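Visit report: Fimorwood paper cup works, Brimel
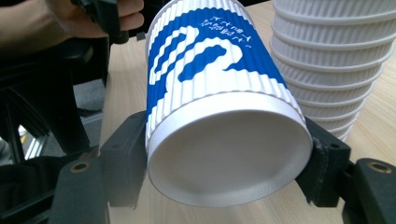 Fimorwood opens its converting hall to visitors on one Tuesday in May, and I attended the morning session. The site sits on the old canal road at Brimel, behind the timber yard, and takes in printed and coated board on reels and sends out finished cups in cartons. It does not make its own board. The range covers single-wall, smooth double-wall and ripple-wall cups, and the last of these took up most of the tour. A ripple cup has a corrugated outer layer with the ribs running lengthwise, as on the blue and white one, and the base is a separate disc set inside a raised rim. Any fault in that rim is a likely leak, so a good part of the inspection effort goes there.

We signed in at the gatehouse, were issued hairnets and overshoes, and left watches and rings in a locker. Our guide was Hadi Srour, the process engineer for the forming lines. He kept to the order in which the material moves, starting at the reel store.

The store is held at a steady humidity. Board that arrives too dry cracks at the rolled lip, and board that is too damp will not seal cleanly. Reels stand for 25 hours before use. I asked why not a plain day, and was told that the extra hour covers the shift change, when no reels are moved. Each reel carries a label with the coating weight and the direction of the grain. The supplier for most of the cup stock is Baluyot, whose reels were stacked on end along the north wall.

Printing is done flat, before cutting. The press is a flexographic machine with water-based inks. Registration matters less on a ripple sleeve than on a smooth one, as the corrugation breaks up fine detail anyway. Designs for ripple cups are therefore kept to large shapes and strong colours, and small text is discouraged. The print room was the warmest part of the building and also the quietest.

From the press the board goes to a die cutter, which stamps out fan-shaped blanks. The layout of the fans on the sheet sets the waste figure, and the offcuts are drawn away by a duct overhead to a baler outside. Waste from uncoated sleeve board is sold on separately from the coated waste, which has to go to a mill able to take the plastic lining off the fibre. I would have liked to see the baler, but it was outside the tour route.

The forming hall holds 21 machines in two rows. Each wraps a blank round a tapered mandrel, seals the side seam, inserts the base disc, folds the wall under it and presses the two together with a knurled wheel. The lip is then curled in two stages with a trace of food-grade oil. Side seams on the older machines are sealed with hot air, and on the newer ones with ultrasound. The ultrasonic machines use less power at the seam but are fussier about board thickness. Mr Srour said he would not replace the remaining hot-air units until they wore out.

Sleeves are corrugated on a heated pair of fluted rollers and fixed to the inner cup with two lines of adhesive. The air held in the flutes does the insulating. A sleeve glued too tightly flattens the flutes and loses much of the benefit, so the gap is checked with a gauge at the start of every run.

The test room is small and we went in by turns. Cups are taken from each machine at set intervals, filled with hot dyed water and left on blotting paper. A stiffness tester squeezes the wall at a fixed height and records the force. There was also a stacking test, in which a column of cups is loaded and then separated by hand. Cups that stick together jam the dispensers in cafés, and this is apparently the most frequent complaint.

Packing is semi-automatic. Ripple cups nest less closely than single-wall ones, so a carton of 1000 single-wall cups takes up a good deal less pallet space than the same number of ripple. Cartons are taped and labelled on a line made by Brurkarus, installed last winter and still being adjusted when we passed.

The tour took nearly 2 hours, with tea in the canteen afterwards. Ear defenders are supplied, but the larger sizes had run out by the second group. Parking is at the timber yard, and the footpath from there floods at the lower gate.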